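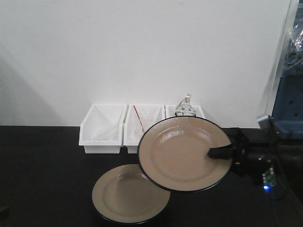

A reader of the last post objected that sorting by shape is pointless and that everything should go by how often it gets used. I tried that for a month. Frequency changes from week to week, and the plates ended up in a different place each time.

The current rule is simpler. Plates are stacked flat on the black worktop. Anything upright goes in the white bins against the wall, which have a low front edge, so things can be lifted out without moving the bin. Plates do not go in bins. They would have to stand on edge, and the glaze on mine chips at the rim – I have lost 5 that way.

The bins are Lolari, bought in September. I had Koltix ones before, with straight fronts, and tall glass was awkward to get out of them. Both were sold as 40 cm deep, and neither measured that.

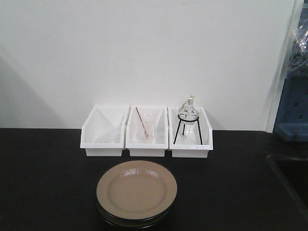
Plates in front, bins along the wall.

Next job is the drawer under the sink, probably on Sunday.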